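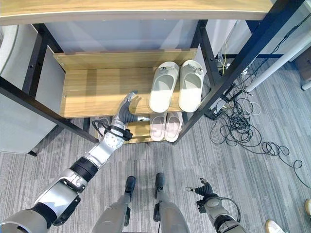 I have been grumbling about household saving figures since May, and my patient friend Eleni Vukadinović says I should just write it down. The saving rate, as it is usually quoted, lumps every family together, and I think it hides more than it shows. Take something as humble as slides, an off-white pair on the upper shelf and a pale pink pair below. The accounts treat them as spent the day they're bought, even if they last for years, while a house counts as investment.

I'd happily see a second measure printed next to the first, with longer-lived goods spread over their useful lives (yes, I know, more work for the statisticians!). We might worry a bit less about thrift, and a bit more about who has nothing left to spread.
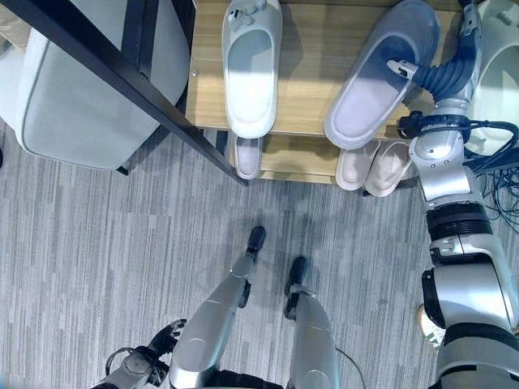 Slippers on a wooden shelf: consumption, according to the accounts.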